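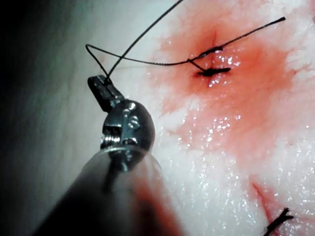 수술 기구 끝에 물린 검은 봉합사

더게이트(Dargate)의 실 공장 공개일에 다녀왔어요! 바느질 좀 하시는 분들은 캐버나(Kavanagh)라는 이름을 실패 바닥 스티커에서 한 번쯤 보셨을지도 모르겠네요. 저는 자수실이랑 퀼트실을 이 집 걸로만 몇 년째 쓰고 있어서, 6월에 공장 문을 연다는 글을 보자마자 신청 버튼부터 눌렀습니다. 숙소는 그다음에 찾았고요 (순서가 좀 이상하죠).

가는 길

더게이트에는 기차역이 없어서 퍼언게이트(Perngate)역에서 내려 버스를 갈아타야 해요. 퍼언게이트역은 출구가 두 군데인데 버스는 뒤쪽 출구에서 섭니다. 저는 앞쪽으로 나갔다가 역을 빙 돌았어요. 캐리어 끌고 언덕길을... 덕분에 버스 한 대를 눈앞에서 보냈고, 역 앞 빵집에서 치즈 들어간 둥근 빵을 사 먹으면서 다음 차를 기다렸습니다. 이 빵이 꽤 맛있어서 돌아오는 길에 또 샀어요. 오후에는 다 팔리고 건포도 든 것만 남으니까 드실 분은 오전에 가세요.

버스는 강을 따라가다가 다리를 건너자마자 공장 굴뚝이 보이는 길로 들어갑니다. 왼쪽 창가가 풍경이 좋아요. 양 떼도 있고, 물가에 버려진 듯한 창고도 있고, 담쟁이가 지붕까지 올라간 집도 있고. 기사님께 공장 간다고 했더니 정문 바로 앞에서 내려 주셨습니다.

염색동

제가 들어간 조는 염색동부터 시작이었어요. 문이 열리자마자 훅 하고 더운 공기가 나오는데, 목욕탕 탈의실 문을 연 느낌이랑 정말 비슷해요. 안경 쓰신 분들은 입구에서 다들 멈춰 서서 안경을 닦고 계셨습니다. 냄새는 식초에 젖은 양모를 담근 것 같은 냄새. 싫어하는 분도 있던데 저는 어릴 때 외할머니가 이불솜 손질하시던 날 냄새 같아서 괜히 반갑더라고요.

실은 구멍이 송송 뚫린 심에 감긴 채로 커다란 솥에 들어가요. 염료물이 안쪽에서 바깥쪽으로, 또 바깥쪽에서 안쪽으로 번갈아 지나가면서 물이 든대요. 너무 빡빡하게 감으면 속까지 색이 안 들어가고, 너무 헐겁게 감으면 솥 안에서 모양이 무너진다고 합니다. 집에서 실을 물들일 때마다 안쪽이 얼룩덜룩했던 이유를 드디어 알았어요. 저는 늘 있는 힘껏 감았거든요!

색 맞추는 방이 따로 있는데 여기가 제일 좋았습니다. 벽도 회색, 책상도 회색, 안내해 주시는 분 가운까지 회색이에요. 주변 색이 눈에 섞이면 안 된다고 해서 빨간 점퍼 입은 관람객은 점퍼를 벗어서 문밖에 걸어 두고 들어갔어요. 조명 스위치를 바꿔 가며 같은 실타래 두 개를 비교해 보는데, 낮빛 아래에서는 똑같던 갈색이 백열등으로 바꾸니까 하나만 불그스름해지는 거예요. 다들 오오 하고 소리를 냈습니다. 가게에서 골라 온 실이 집에만 오면 이상해 보이던 게 제 눈 탓만은 아니었나 봐요.

그리고 여기서 제가 사랑하는 3776번을 만났습니다. 렌다르(Lendar) 자수실 라인의 벽돌색인데요, 오래된 화분 같기도 하고 잘 구운 고구마 껍질 같기도 한 색이에요. 한동안 가게에서 안 보여서 단종된 줄 알고 마음을 졸였는데, 다른 색이랑 염색 순서가 밀려서 늦어진 거였대요. 밝은색부터 어두운색 순서로 솥을 돌리고, 진한 색 다음에는 솥을 비우고 씻어야 해서 순서가 한 번 꼬이면 줄줄이 늦어진다고요. 아무튼 다시 나온다니 됐습니다.

꼬는 곳

염색동을 지나 마당을 건너면 실을 꼬는 건물이에요. 귀마개를 나눠 주는데 꼭 끼세요. 저는 사진 찍느라 한쪽을 잠깐 뺐다가 바로 후회했습니다. 설명은 안으로 들어가기 전에 복도에서 미리 다 해 주세요. 안에서는 손짓으로만 다닙니다.

퀼트실은 가는 실 세 가닥을 꼬아서 만들고, 제가 좋아하는 자수실은 여섯 가닥을 나란히 모아 놓은 거라 한 가닥씩 뽑아 쓸 수 있죠. 여기까지는 저도 알았는데, 꼬는 방향 이야기는 새로웠어요. 처음 가닥을 꼴 때와 그 가닥들을 합쳐 꼴 때 방향을 반대로 해야 서로 풀리려는 힘이 맞물려서 실이 얌전해진다고 합니다. 복도에 일부러 같은 방향으로만 꼰 견본을 걸어 뒀는데, 손을 놓자마자 꼬불꼬불 돼지 꼬리처럼 말려 올라가요. 아이들이 이걸 제일 좋아했어요. 저도 여러 번 했습니다.

마무리 공정에서는 실을 불꽃 사이로 휙 지나가게 해서 잔털을 태워요. 실이 타 버릴 것 같은데 워낙 빨라서 겉의 보풀만 없어진대요. 한쪽 탁자에 태우기 전 실과 후 실을 나란히 놓고 돋보기로 보게 해 줬는데, 전에 것은 복슬복슬한 애벌레 같고 후에 것은 매끈해요. 그 옆에는 왁스 먹인 실도 있었고요. 손바느질용은 왁스가 좋지만 재봉틀에는 쓰지 말라는 말씀을 두 번이나 하셨어요. 찔렸습니다. 제 재봉틀이 요즘 뻑뻑한 게 혹시...

전시실

공장 한쪽 옛 사무실을 전시실로 꾸며 놨어요. 실이 어디에 쓰이는지를 칸칸이 보여 주는데, 생각보다 오래 있게 됩니다. 책 등을 묶는 실, 구두 밑창 꿰매는 실, 낚시 그물, 야구공 실밥, 티백에 달린 그 짧은 실, 그리고 수술 봉합사까지. 봉합사 칸 설명판에는 몸속에서 녹는 것과 녹지 않는 것이 있다고 적혀 있었어요. 바늘귀에 실을 꿰는 게 아니라 바늘 꽁무니에 실이 아예 붙어서 나오는 종류도 있다는 걸 저는 처음 알았네요. 바늘귀가 없으면 실 꿰느라 침 묻힐 일도 없겠구나, 부럽다, 이런 생각을 하면서 봤습니다. 저는 구두 실 쪽이 더 재미있었어요. 만져 봐도 되는 견본이 있는데 거의 철사처럼 뻣뻣해요.

옛날 색상표도 펼쳐져 있었어요. 지금은 번호로만 부르는 색에 예전에는 전부 이름이 있었더라고요. '비 온 뒤 기와', '묵은 꿀', '시월의 강' 같은 식이에요. 너무 예뻐서 수첩에 잔뜩 베껴 왔습니다. 3776번 자리의 옛 이름은 종이가 바래서 못 읽었어요. 아쉬워라.

매점과 점심

점심은 구내식당을 같이 쓰게 해 줍니다. 콩 수프와 감자 파이 중에 고르는 건데 저는 파이. 양이 많고 후추가 셉니다. 차는 마음대로 마실 수 있어요. 옆자리에 앉으신 분이 직접 만든 퀼트 가방을 들고 계셔서 한참 구경했어요. 안감까지 손으로 누비셨더라고요. 저도 가방 하나 만들다 말고 옷장에 넣어 둔 지 오래됐는데 집에 가면 꺼내야겠다 싶었습니다 (아직 안 꺼냈어요).

매점에는 상표가 비뚤게 붙었거나 감긴 양이 들쭉날쭉한 실을 바구니에 담아 싸게 팔아요. 색은 멀쩡합니다. 여기서 이성을 잃었어요. 거의 11타래쯤 샀나, 장바구니를 계산대에 올렸더니 직원분이 웃으시면서 큰 봉투로 바꿔 주셨어요. 초록 계열은 금방 빠지니까 염색동보다 매점을 먼저 들르는 것도 방법이에요. 입장할 때 손목에 감아 주는 실이 있으면 매점은 하루 종일 드나들 수 있습니다. 카드도 되는데 단말기가 하나라 줄이 길었고, 현금 줄은 텅 비어 있었어요.

가실 분들께

신발은 앞이 막힌 것으로 신으세요. 샌들 신고 온 분은 입구에서 덧신을 신어야 했는데 걸을 때마다 벗겨지더라고요. 긴 머리는 묶고, 목도리나 늘어지는 귀걸이는 빼고 들어갑니다. 겉옷은 얇은 걸로 여러 겹이 좋아요. 염색동은 한여름이고 꼬는 건물은 문을 열어 놔서 서늘해요. 사진은 색 맞추는 방만 빼고 다 괜찮다고 했습니다. 휠체어는 전시실과 염색동까지는 편하게 들어가고, 꼬는 건물은 계단이 있어서 옆문으로 돌아가야 하니 신청할 때 미리 적어 두시면 된대요.

퍼언게이트로 돌아가는 버스는 공장 정문이 아니라 길 건너 우체통 앞에서 탑니다. 표지판이 나무에 가려 있어서 저는 또 헤맸어요. 사 온 실은 지금 창가에 색깔별로 늘어놓았고, 옛 색이름 베껴 온 건 다음 글에 정리해서 올릴게요. 혹시 3776번의 옛 이름을 아시는 분 계시면 댓글 부탁드려요!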